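From: Danang Yusof
To: jetport-users
Date: 28 May 2024
Subject: Re: [jetport-users] Stick drift on the yaw axis after the last update

> I moved from the December build to the current one and now the
> aircraft creeps to the left on the ground with my hands off the
> stick. Throttle and brakes are fine. The calibration page shows the
> yaw axis resting at 1687, and it used to sit in the middle. I have
> plugged the stick into another machine and it does the same there,
> only less. Is it the game or the stick? I also lost my Lalby career
> save when I reinstalled, but I suppose that is a separate matter.
>
> Trodik stick, wired, bought second-hand.

Probably both, in different amounts.

The raw range on that model runs from zero to 4095, so a stick in good order should rest near 2048. Yours is low by a little under 400 counts. Some of that is wear in the sensor, and no setting in the game will cure it. The reason you did not notice before is that the December build applied a fixed dead zone to every axis before the curve was worked out. The current build applies it after the curve, and only to axes that have a profile. If you reinstalled, your profile went with everything else, and the yaw axis is now being read with no dead zone at all.

Please try the following in this order, and test after each one.

First, leave the stick alone while the game starts. Jetport takes its centre reading during the loading screen, before the menu appears. If the stick is leaning against something, or your hand is on it, the offset is kept for the whole session.

Second, open Controls, then Axes, and make a new profile for the stick. An empty profile is enough. The dead zone slider stays grey until one exists. Set yaw to 2 per cent, taxi in a straight line at Lumbantobing on the long runway with the wind turned off, and see whether the nose still wanders. It will not be enough for an offset as large as yours, but it should get rid of the flicker and leave you with a steady pull, which is easier to correct.
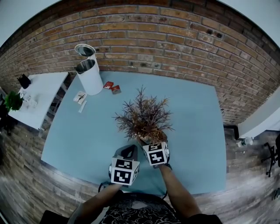

Photo: D. Yusof

Third, set the centre by hand. Under Axes there is a box marked "Manual centre" which takes a raw value. Enter the resting figure from the calibration page, in your case 1687. Travel to the left will then be shorter than travel to the right, so tick "Scale sides separately" as well, otherwise you will have full rudder one way and not quite full the other. The setting is stored in the profile and should survive later updates.

If the resting figure changes each time you let go of the stick, stop there. A manual centre only helps when the error is constant. Move the stick fully left, release it, note the number, then do the same from the right. A gap of around 30 counts is normal on an old unit. Anything much wider means the spring or the sensor is worn, and the part wants replacing.

On the other machine showing a smaller error: check whether it still has the maker's driver on it. That driver does its own filtering and will hide part of the offset. I would not install it on the gaming machine. With the driver and the game both filtering, small movements disappear altogether, and landing in a crosswind becomes a matter of luck.

As to the Lalby save, reinstalling does not delete the career folder. It renames it with the old build number at the end and starts a new one beside it. Close the game, look in the folder above the one you would expect, and copy the contents across. Do not copy the file called axes.cfg, or you will bring back the old control layout in a format the current build reads wrongly.

If none of this helps, please send the log to the list as plain text, with the calibration page values for all axes at rest. Attachments above 400 KB are held back, so trim it to the part between the start of the game and the main menu.

Danang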